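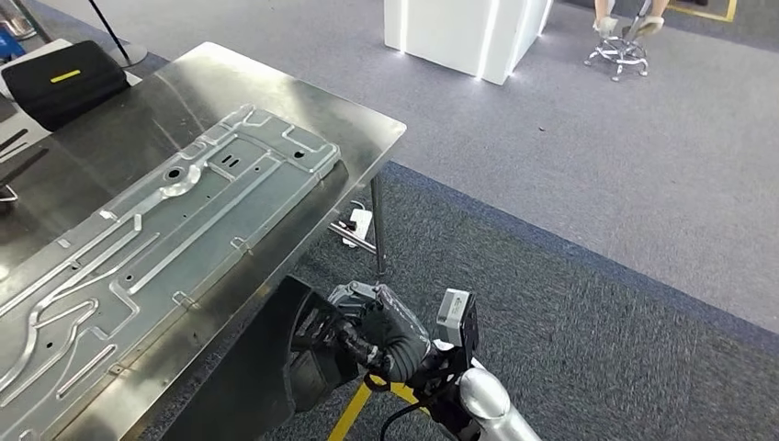
Unit at the steel table with the stamped panel, hand gloved, wrist module fitted.

Perrin Automation Users Forum
Setup and Maintenance > Panel handling cells

Thread: Wrist module alignment and glove replacement on the panel handling unit

enistor_cell
Posted 2023-01-18

This thread records the present setup of the panel handling unit at the Hondville site and requests comment before the maintenance sheet is revised. The photograph at the head of the thread shows the hand near the front lip of the steel table, with a ribbed panel lying at an angle on the top.

The present procedure is as follows. The arm is brought to the park position. The wrist module is wiped and its two screws are checked. The glove is inspected at the fingertips and replaced if the coating has worn through. The alignment routine is then run against the raised round hole in the panel, and the result is entered in the log.

The last entry in the log is at 2756 cycles. At that point the reported position of the hole had moved 3 mm from the value stored at installation. Members are asked whether the module or the table should be examined first.

Emilian Nistor
Hondville

s.sykora
Re: Wrist module alignment and glove replacement

The table should be examined first. Brushed steel under overhead lighting produces strong glare, and the glare is plainly visible on the tabletop in your photograph. At Sikwood we had the same complaint on a similar cell. The module was removed and refitted twice without any change in the result. The readings settled after we placed a matte gray mat under the part and turned down the lamp nearest the table.

I would also ask how the panel is located. It lies at an angle to the table, and I see no stops in the part of the table that is shown. If the operator places it by eye, an offset of 3 mm is to be expected and does not indicate a fault.

Silvia Sýkora

enistor_cell
Re: Wrist module alignment and glove replacement

The panel is placed by hand. The routine is intended to find the hole wherever the panel lies and then compare its distance from the two slots beside it. The placement should therefore have no effect on the logged value. I accept the point concerning glare and will arrange for a mat.

t_ardeleanu
Re: Wrist module alignment and glove replacement

I do not agree that the table should come first. A wrist module that has passed 2000 cycles should have its screws checked with a torque driver, and the original post says only that they are "checked." By hand is not sufficient. A module that tilts slightly will give a repeatable error, and a repeatable error is what the log appears to show. Glare gives scattered readings.

Attention should also be given to the cable. It forms a loop beside the forearm. If the loop is too short, it pulls on the wrist area each time the hand turns. If it is too long, it can catch on the lip of the table. Our sheet at Danside requires the loop to be checked at full rotation in both directions, with the drive on slow.

Teodor Ardeleanu
Danside

s.sykora
Re: Wrist module alignment and glove replacement

Glare does not always give scattered readings. Where the lamp and the part remain in the same position, the bright ridge is found in the same wrong place each time. I do agree with Mr. Ardeleanu about the torque driver.

L.Jitaru
Re: Wrist module alignment and glove replacement

A question on the gloves. The present sheet gives no interval. We replace ours every 435 cycles regardless of condition. A worn glove changes the grip, and the fingers then close further on the handle than the stored value allows. Is there a reason why Hondville relies on inspection alone?

enistor_cell
Re: Wrist module alignment and glove replacement

Inspection was adopted to reduce cost. Gloves at this site have differed greatly in wear, and a fixed interval led to good ones being thrown away. I am willing to add an upper limit if other sites can supply figures.

i_ciobanu (moderator)
Re: Wrist module alignment and glove replacement

Glove intervals have their own thread in this section. Mr. Jitaru's question has been copied there, and further replies on that subject should be posted in that thread.

On the alignment matter, please change one item at a time and log the result after each. The torque check requires no parts and may be done first. The mat may follow. Please post both values with the cycle count.

Ileana Ciobanu

t_ardeleanu
Re: Wrist module alignment and glove replacement

Agreed. Please also record the cable loop length before the screws are touched.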